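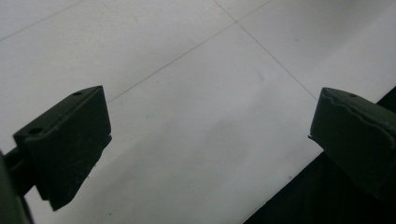 Sun 8 February

Equipment list for the spring order, first pass. Everything has to be in by May or we lose the money.

Finger pads: want 6 spare pairs. Pidell quotes 300 for the lot, shipping included. Thampi is cheaper per pair but won't sell fewer than a full carton. Going with Pidell unless Ah-rin objects.

Second handheld gripper from Skarnik: 1,781 with the mounting bars, no case. Edin Krasniqi thinks we should wait for the new version – I'd order now, the lead time is already 7 weeks.

Fingers have to stay interchangeable between both units. Ask Skarnik for the hole spacing in writing before paying anything.

Floor mats: dropped from this round. Tile is fine for the pick tests.

To do: send totals to Ah-rin Kong, get the Standidska quote for screws and bar stock, check whether the old purchase code still works.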